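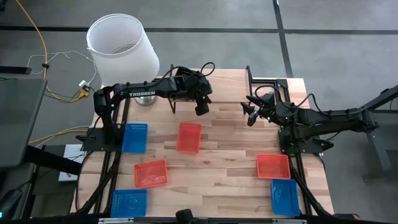
Flellow – Project Report
Mobile Apps elective, spring term
Submitted 7 Apr 2021

What it is

Flellow is a phone app for splitting chores between people who share a place. You open it, you see what's on you this week, you tap when it's done. No chat, no points, no streaks. We had all three in the first plan and cut them, see below.

The idea came out of the shared kitchens at Mallonwood. Paper chart on the fridge, pen goes missing, chart gets ignored by week three. Everybody on our team had lived with some version of that chart.

What was out there already

We looked at a bunch of chore and to-do apps before starting. Most are made for families, so there's a parent account and kid accounts and the parent hands out jobs. Doesn't work for roommates. The other kind is a plain shared list where whoever cares most ends up doing everything. The closest to what we wanted was Nindeo, a project from last year's class, which did a rotation but only for one fixed group and with no way to swap. We read their report and borrowed the rotation idea, with permission. None of their code is in ours.

How it works

One person makes a house and gets a join code. The others type in the code. Anyone in the house can add a chore – name, how often, how long it takes (short, medium, long). The app deals them out at the start of the week.

The dealing part took the longest. First version just went round in order, and it was unfair right away, because the person who got "trash" was done in a minute and the person who got "bathroom" was not. Second version adds up the weight of what you did over the last few weeks and gives the heavier stuff to whoever is behind. Ties are broken at random. There's still a bug where someone who joins late counts as being way behind, so they get buried in their first week. We patched it by starting new people at the house average. Works okay, not perfect. If two people join on the same day it does something odd that we did not have time to chase down.

Swaps: press and hold a chore, pick a person, they get a notification and say yes or no. If they don't answer in 14 hours the swap is dropped and it stays with you. We argued about that number for a whole meeting. It started at a full day but then people would offer a swap in the evening and the chore was already late by the time they found out.

Tools

App is one codebase for both kinds of phone. Back end is hosted on Acharya, the student server, mostly because it was free. Push notifications go through a separate service. The database is four tables: houses, people, chores, turns. We started with seven and merged some when we noticed we were joining everything to everything.

Total size at hand-in is 1,449 lines not counting libraries or the tests. Smaller than we expected. A lot got deleted in the last two weeks.

Stuff we cut

Chat. Everyone already has a group chat, nobody in the first test opened ours.
Points and streaks. One house in the first test turned it into a contest and one person was marking chores done that weren't. Took it out after that.
Photo proof. Half built, then we talked about it and it felt like spying on your roommates. Also the uploads were slow.
Calendar sync. Ran out of time. The button was in the menu for a while and did nothing, now it's gone.

Testing

We did 2 rounds. The first was with people we knew, for a week, on a build that crashed if you turned your phone sideways. Fixed by locking it upright. The second was three weeks, with houses we found through a post on the Mallonwood housing board. We asked them to use it for real chores and fill in a short form at the end.

Over the second round 200 chores were dealt out. Most got marked done. We can't say whether they were really done, only that somebody tapped the button. The swap feature got used way more than we thought it would, mostly for dishes. Deleting a chore got used hardly at all, so we moved it out of the main screen and into the edit page.

Comments from the forms, shortened:
– liked not having to be the one who reminds people
– notification came too early in the morning (it was set to 7, now it's 10 and you can change it)
– wanted to mark a chore as skipped when away for the weekend
– text too small on older phones
– "why is it called that" (no good reason, the name we wanted was taken)

Skipping is in the final version. Text size follows the phone setting now, except on the join screen, where the code runs off the side if you set it to the biggest size. Known issue.

Problems

The server went down twice during the second round. The app didn't handle it at all, you just got a blank white page. So we added a saved copy of this week's chores on the phone, and taps made with no connection get sent later. That should of been there from the start. It meant rewriting how the main screen loads its data and cost us most of a week.

Time zones. A tester went home for a few days and her week started over three hours early for her and nobody else. Everything is now stored in the house's time, not the phone's.

Merging. Two of us worked on the same screen without saying so and we lost an afternoon to it. After that we kept a list pinned in our channel of who was in which file. Basic stuff but it helped alot.

Notifications on one kind of phone would not show up if battery saver was on. Did not solve this. There's a line about it in the help page.

What we'd do different

Test with strangers sooner. The people we knew were too nice, and the useful complaints all came in round two. Write the dealing code with tests first, as we kept breaking it and only finding out at the end of the week when the next deal ran. Settle on the features before drawing screens – we have a folder of very nice chat screens that went nowhere.

Next

We'd like to keep it running over the summer, with a bigger release in August when people move in and new houses form. Before then: leaving a house (right now you can't, you have to ask us), the late joiner bug, calendar sync if anyone still wants it, and a web page for people who don't want another app.

How to run it

Code and setup notes are in the class repo under flellow. You need an Acharya login for the back end. Without one, set the app to demo mode in the settings file and it loads a made-up house with a few weeks of chores in it. Demo mode does not do swaps. Run the tests before you change anything in the deal folder.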